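Folding on the Bed: Winter Fleece at Olmedo

Posted Nov 27, 2018
Filed under: Household, Laundry, Bedrooms

The back bedroom at Olmedo is the coldest room in the house, and by late fall the fleece comes out of the storage bench and stays out until February. That means the thick patterned blanket on the bed and a few heavy tops, which get worn, washed and folded more often than anything else we own. There is no table upstairs big enough for folding, so it all gets done on the bed, on top of the blanket.

This gallery goes with the folding notes on the Nendix household pages. The notes cover shirts and towels in more detail. Fleece is treated separately because it is bulky, it doesn't hold a crease, and a stack of it will slide off a shelf if the folds are uneven.

Click any picture for the larger version.
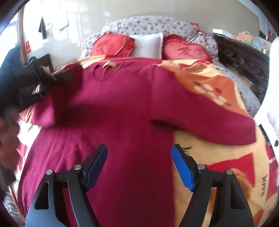
Laid out flat, neckline toward the pillows. The word "love" is printed on the blanket near the right side.
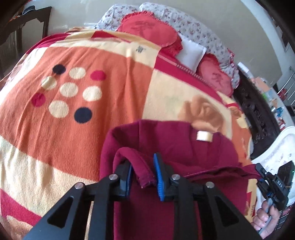 Maroon fleece held by a folded edge, with the small label near the top. The blanket's polka dots are navy, red and cream.

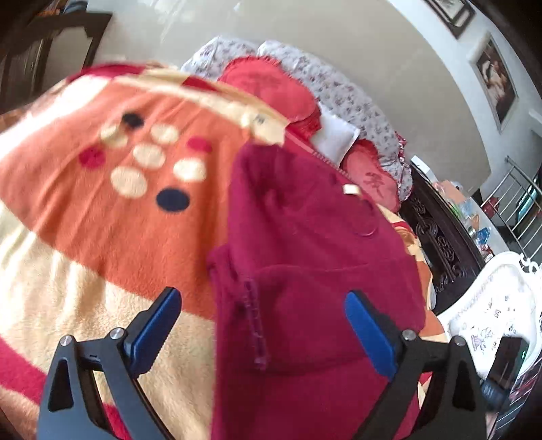 Soft folds in the maroon fleece, and the pillows along the wall — floral prints with small red flowers, a red fringed one, a white one and a red cushion.

The method for a long-sleeved fleece top is simple. Spread it out and smooth it from the neck down with the flat of your hand. Pull the sleeves straight before folding them in, as a twisted sleeve makes a lump that shows on the shelf. Fold each side to the middle, lay the sleeve down along the body, then bring the bottom hem up to the neck. If the shelf is shallow, fold once more. Press the air out between folds. Fleece traps a lot of it, and a top that looks neat on the bed can be twice as tall as its neighbors an hour later.

Our shelves are 15 inches deep, and the second fold is needed for everything except the children's sizes. At the Nurkgate house the closet was deeper and we got away with one.

Blankets are a two-person job if there are two people around. Alone, leave the blanket on the bed, fold it in half lengthwise, then in half again, and roll it from the foot end. A rolled blanket takes up less of the bench than a folded one and can be pulled out without disturbing the rest. The thick one will only roll if you kneel on it as you go.

Washing: cold water, gentle cycle, no fabric softener. Softener coats the fibers and the fleece goes flat and slightly greasy to the touch. Dark reds are washed alone the first few times. We learned this with a set of white pillowcases that are now pink and are used in the guest room. Tumble dry on low for 20 minutes and finish on the rack. Turn tops inside out before they go in the machine and close any zippers.

Pilling is worst under the arms and at the cuffs. A fabric shaver takes it off, but go lightly. A stiff clothes brush does nearly as well and can't cut a hole.

For storage over the summer we use the flat zip bags from Limum, the large size. One bag holds the thick blanket or about four tops. Don't use vacuum bags for fleece — the pile stays crushed for weeks after it comes out.

Pillow covers from this room are washed on the same day but kept separate from the fleece, mostly on account of the lint. Anything with a fringe or a ruffle goes in a mesh bag.

More in this section:
Shirts and blouses
Towels, two ways
Fitted sheets
The storage bench: measurements and hinges

Page views: 3620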